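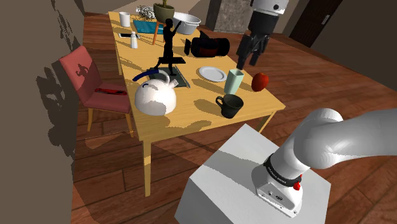 tinpantry: Nope, I'm team clear-the-table-every-night. If stuff sits there past dinner it lives there forever. We went 16 days last November eating on the couch!

Last updated 2022-06-08

lowtide_mo: Ok but where does it all GO? My kitchen has two drawers and one of them sticks. I bought a Hivent shelf for the mugs and now the shelf is full too (of course it is).

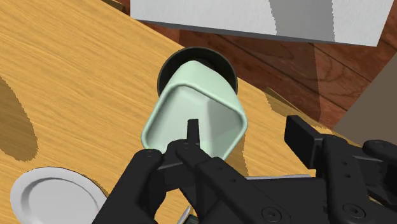 Posted by lowtide_mo | 23 replies

Adding to my own post, sorry. I tried nesting everything, cups in bowls, bowls in pots, and my husband hates it because he has to take apart a tower to get his cereal bowl. I kind of love it though?

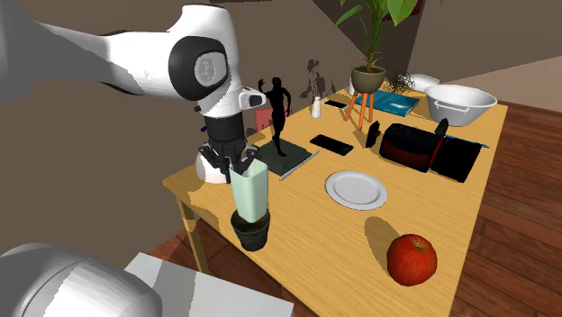
gravelpie: Your husband's right, nesting is for stuff you use at Thanksgiving. Daily dishes need to come out with one hand, end of story.

tinpantry: Disagree, I nest three deep and it's fine. Put the cereal bowl on top!

lowtide_mo: He'd put it back on the bottom lol. Anyway we're looking at a Wimine rack this weekend, if it fits next to the fridge.

gravelpie: Measure the fridge door first. Mine doesn't open all the way now.

3 shares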